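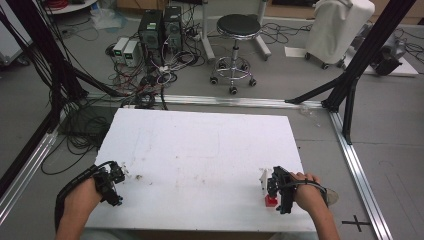
Part 1. Opening (keep it short)

Good afternoon and thank you for coming on a Sunday. Wait until the door is closed. Do not begin with the history.

My talk is about glue. More exactly, it is about old paste in the backs of books, and what we should do with it when we repair a book at home or in a small library. I learned bookbinding in one language and I teach it in another, so if I use a wrong word for a part of the book, please stop me. In the printed list which you have on your chair I give the names as they are used in England.

Say where I come from: the evening bindery in Prumport, first as a pupil and now as a teacher on the second level. We repair mostly hymn books, school atlases, cookery books and family Bibles. These are not treasures. The owner wants to open the book again and that is all.

Part 2. What is on the spine

Show the atlas first, the one with the loose back. Hold it up with the spine to the public.

When we take away the cover of a book from the last century, we find on the spine a brown hard layer. Usually this is animal glue. It was put on hot with a brush, and when it was new it was flexible. After many years it becomes like glass. When someone opens the book flat, the layer breaks, and often it takes the paper of the folds with it.

Under the glue, or together with it, there can be flour paste. Paste is paler and does not shine. It is kinder to the paper but insects like it very much. If you see small round holes which go from the spine into the first sections, then you can suspect that paste was used there.

Ask: who has a book with such holes? Let them answer. Not longer than a few minutes.

There is a third kind, and this is our problem. From the fifties many people have repaired books with white glue from the household shop. It holds very strongly. It does not go back into water when it is old, or only becomes like rubber. I have spent two evenings on one spine with such glue and at the end I had to stop.

Part 3. How to recognise it

Cut a very small piece from the end of the spine, where no thread goes. Put it in a saucer with warm water and wait.

Animal glue swells and becomes sticky between the fingers. It has also a smell, which you will know if you ever boiled bones for soup.

Flour paste becomes soft and cloudy and falls apart.

White glue goes paler but stays in one piece. When you pull, it stretches.

Write the result on a slip and keep the slip with the book. I say this strongly because I did not do it in my first year, and I mixed up two hymnals.

(Pass the three saucers. Ask them please not to drink their tea near the saucers.)

Part 4. Taking it off

For animal glue and paste we use a poultice. I make it from wheat starch cooked thick, like a pudding. It gives the water slowly to the spine, so the paper does not get wet through.

Put the book in the press with the spine up, boards protecting both sides. Spread the starch as thick as a pencil. Cover with a plastic strip. Wait twenty minutes, then look under one corner. If the glue is soft, lift it with a bone folder that has no sharp edge. If it is not soft, cover again and have patience.

Work from the middle of the spine to the ends. Never pull in the direction across the folds. Do not scrape until it is perfectly clean. A little old glue in the valleys between the sections does no harm, and I have seen more books hurt by cleaning than by dirt.

For white glue I have no good answer. Some of my colleagues lift it dry, a flake at a time. Some leave it. If the book opens well enough, I leave it and tell the owner why.

Here somebody will ask about solvents. Answer: not in a kitchen, and not in our evening bindery either, we have only one window.

Part 5. The new paste

Recipe as on the sheet. Read it slowly, they like to write.

100 grams of wheat starch. 70 grams is enough if the book is small, then take less water also. Soak in cold water over night, cook on a low fire and stir all the time until it turns from white to half clear. After this cook a little longer than you believe is necessary. Press it through a sieve when it is cold.

It keeps a few days in the refrigerator. When it smells sour, throw it away. Please do not add cloves. My old teacher did and it makes brown spots.

About bought products. I have tried the ready starch from Sindik and the one from Dixit. Both were usable. The Sindik one needs more cooking. The Dixit one has small lumps but the sieve takes them. I was not paid by them. For the lining paper I use Sunero, the thin kind, and I tear the edge and do not cut it, so there is no hard line on the spine.

Part 6. Closing and questions

Repeat only this: test first, then water slowly, then stop early.

The next repair evening is in December. The list is on the table by the coats. Bring your own apron and one book, not a whole bag.

If there is time: show how to tear the lining paper with a wet brush line. If there is no time, skip it, it is on page 2 of the sheet.

Collect the saucers. Ask for the atlas back, last time it went home with somebody.

Notes for the talk of November 21, 1999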